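Robot Workshop, Unit 5: Approaching the Bin
Handout for lab groups (keep this one, you'll want it for Unit 6)

Last time we got every arm moving by hand, which was a blast, and a couple of you were already racing each other by the end. This unit is where the recordings begin to matter. You're going to teach the arm to come in over a bin, line up, and stop in a good place. It sounds tiny. It is the part of the course I look forward to most, since you can see your own driving habits come right back at you when the arm plays them out!

Before you start

Read the Midden setup sheet if you missed Unit 4. Midden is our recording program, and it hasn't changed except that the save key is now S and the throw-away key is X. Please don't swap them back. Each group has a folder with its table number on it. Caoimhe Dolan is running the help desk for this unit and knows the Midden menus better than I do.

Home the arm, open the gripper all the way, and check the wrist camera picture on your monitor. Both fingertips should show at the bottom. If you only see one, the bracket has turned, so loosen it, straighten it, and snug it up again (snug, not tight, those threads are soft).

What the wrist camera gives you

The wrist camera rides along with the gripper, so when you drive the arm left, everything on the table slides right in the picture. This trips up every group for the first ten minutes and then it clicks. The fingertips barely seem to move at all, and that makes them a wonderful ruler. Judge every approach by where the bin is compared to the fingertips.
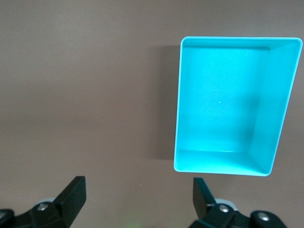
Figure 5.1. Wrist camera view during the approach. Gripper open, bin still up and to the right.

Look at Figure 5.1 and decide which way you'd drive. The gap between the fingers is over bare table, and the bin is past the right finger, so a drop from this position would miss. You need to bring the bin toward the middle of the picture before you think about going down. Notice too how much more of the right inner wall you can see than the left one. When the camera is off to one side of a bin, the far side wall opens up to you and the near one almost disappears. Once you're centered, the two side walls should look close to the same width. I love this trick, it works on any box with straight sides, and you can practice it at home with a shoebox and your phone.

The shadow along the left side of the bin is useful as well. A soft shadow like that can fool a simple edge finder into thinking the bin is wider than it is. Hanne Lund's group hit this problem in May and fixed it by looking for color first and edges second. Their write-up is in the shared folder under Duggan, and it's a great read.

Recording your runs

Each group records 40 approaches. Start from a different spot each time, including a few awkward ones way out at the edge of the reach. A good run goes like this: slide across until the bin is centered, pause for one beat, lower until the fingertips are just above the rim height, stop, save. Don't rush the pause. The pause is what marks the switch from sliding to lowering, and the model picks it up surprisingly well.

If you wobble and then recover, save it! Recoveries are gold. If you bump the bin, press X, put the bin back down anywhere you like, and go again.

Last term's class ended up with 343 good approaches after sorting. With the extra table we can pass 400 this time, and then we'd have enough to hold a proper test set back.

For your lab notebook

Write down the starting spot for each run (near, far, left, right is fine).
Sketch what the side walls look like from the left, from the center, and from the right.
Find one run you'd call your smoothest and write two or three sentences on what your hands were doing.
Optional, and really fun: play one run backward in Midden and see whether your partner can tell.

Who to ask

Arm faults and anything that smells warm: Donal Noonan. Midden and lost files: Caoimhe. Questions on the Unit 5 write-up: Randi Backlund, who is also taking names for the Hestcombe meet. Groups who want to enter need their sorted runs in the shared folder before Unit 7.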